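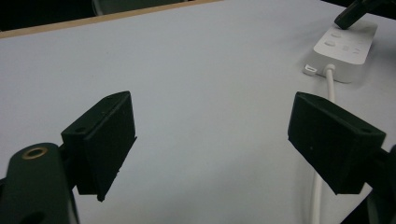 The Goalkeeper Who Wouldn't Stay on His Line

Ask anyone in Plesska about Edin Milošević and they'll start waving their arms. The man has played 347 matches in goal for the club, and in plenty of them he has spent more time near the center circle than under his own crossbar. It's wonderful to watch (unless you're his coach).

He came up as a midfielder, which explains a lot. He was 16 when the youth team's keeper broke a wrist, and Todor Gashi, then in charge of the under-17s, tossed him the gloves because he was the tallest kid at training. "I figured it was for one game," Gashi says. "He made a save in the first minute and then dribbled past their striker. I nearly fainted."

And he still does it! Against Shehu in May, with Plesska a goal down, he won the ball 40 yards out, played a quick exchange with Blagoje Begović and hit a pass so good that Begović barely had to break stride to score. The whole east stand was singing his name before the ball had been fetched out of the net.

Of course it goes wrong. He has been lobbed from the halfway line 3 times, and he'll happily talk you through each one, including the wind. His 123 clean sheets make those easier to forgive.

At 36 he trains as hard as ever, staying late to hit long passes at a trash can by the far corner flag. His contract runs through next summer, and he wants another year. So do I.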